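Local Music Coverage After the Venue Closures: Korkside Student Report
Submitted 22 September 2025

1. Background

Our group looked at how small music acts get written about once the rooms they used to play in are gone. The Jumedwood closed last November. It held 300 people standing and was the usual first step for bands from the east side of town. After it shut, most of those bands moved to the Quintana, which is bigger and seated, or stopped playing locally.

We wanted to know if the bands that moved got more press, less press, or the same. The question came out of a class discussion on arts reporting, where half of us thought a bigger room would bring more reviews and the other half thought seated shows would put writers off.

2. Sources

We used the back issues of Risex, the free music paper, plus its website. We read every live review and every record review from the two years before the closure and everything since. That came to 457 pieces. We dropped anything that was only a tour date listing or a ticket giveaway, which left 283.

Each piece was read by two of us and sorted by type of act (local or touring), type of review (live or record) and venue. When the two readers disagreed, a third person decided. Most of the disagreements were over what makes a band local. We settled on at least half the members living in the county, which is not perfect - one duo moved away in the middle of our period and we kept them in.

3. Findings

Live reviews of local acts dropped after the closure. We found 31 of them since then, and the earlier rate was a good deal higher. Record reviews of local acts stayed close to level. Touring acts at the Quintana picked up most of the space.

The tone also changed. Reviews from the Jumedwood talked a lot about the crowd and the heat in the room. Reviews from the Quintana spend more time on the sound mix and the songs, and several complain about the bar line. Support acts often get one sentence or none.

4. Limits

Risex is one paper with a small staff, and it may have cut live reviews for reasons that have nothing to do with the venues. We asked for the number of freelancers used each year and did not get it.

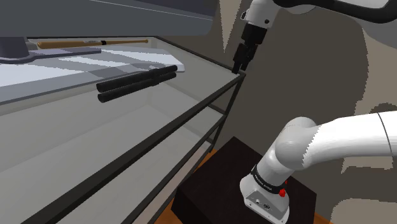

Sorting the reviews by hand was the slowest part of the work and the part we would change. Two readers per piece meant long evenings, and by the end we were less careful with the short ones. A later group should write down the sorting rules before reading anything, and keep a list of every disputed piece.

5. Next steps

The reading sheets are in the department folder. We would like someone to add the college radio playlists, which cover the same period, and to talk to the bands that quit playing.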